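**Water meter changeover, east side**

The changeover from mechanical to ultrasonic meters reached the Kovmont district in July. Of the 1193 service connections on the east loop, 505 now have the new unit. The Eshun Street main is next.

The new meters have no moving parts. Two transducers send pulses with and against the flow, and the difference in travel time gives the velocity. Low flows that the old units missed, such as a leaking toilet valve, will be recorded. Some households may see a higher reading for the same use.
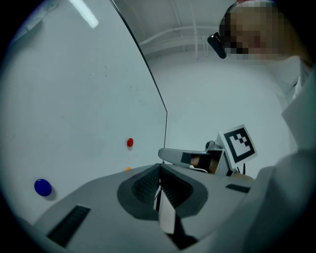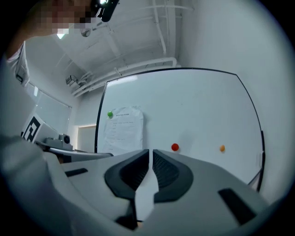
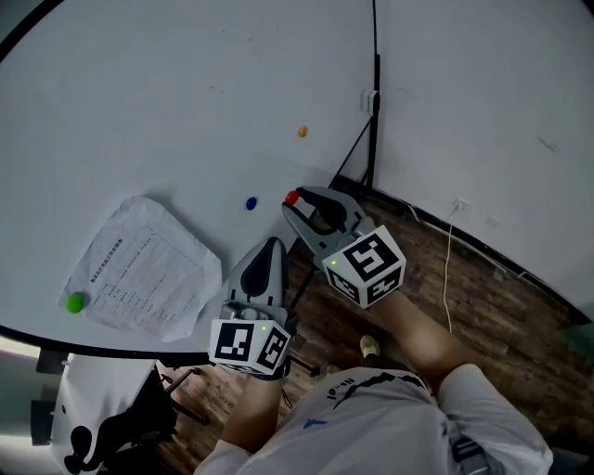 Readings are sent by radio every six hours to the collector at Skinia Hill. Basements with foil-faced insulation can weaken the signal. If your bill is marked "E" (estimated) two cycles in a row, call the meter desk and ask for an antenna check.

Water is shut off for about 408 seconds per connection. Afterward, run a cold tap in the tub until the air clears, then clean the faucet screens. Do not run hot water first.

Old meters are tested at low, medium and high flow before scrapping. Results go to Elikem Akpalu at the meter desk, and customers may request a copy for their own address.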